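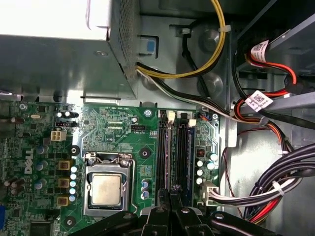
**Can the arm take a desktop PC apart by itself yet?**
Parts of one. It will do a memory module on a good day, and you will do the cables.

## 4.2 Memory removal (desktop bench)

Applies to the Plendell bench kit with Zulasico software, version 14 or later.

1. Shut the PC down, unplug it and open the case. The arm has no opinion about live current, so this step is yours.
2. Lay the case flat and clamp it to the bench.
3. Tie back any wire that crosses the memory slots. The arm treats a loose wire as a solid wall, or as nothing at all, depending on its mood.
4. Open the slot latches by hand. Automatic latch opening has been "coming in February" for two Februaries.
5. Select **Memory > Single module** and press Start.
6. Stand by the stop button until the arm parks.

> **Caution:** Do not run this job with the processor exposed unless the board is already scrap. A dropped module lands where it likes.

> **Note:** In our trials at the Abu Hammour workshop the arm made 452 attempts and finished 73 percent of them without help. A person with two thumbs is still faster – and can answer the phone.

### If the grip fails

- Error 5 means the fingers closed on air. Run the wrist camera calibration again (section 3.1).
- If the module comes up crooked, press Stop and ease it out yourself. Do not press Retry. Retry does the same thing with more force.

Power supply removal is not supported. The Tolturlow site tried it anyway; see Repairs, section 9.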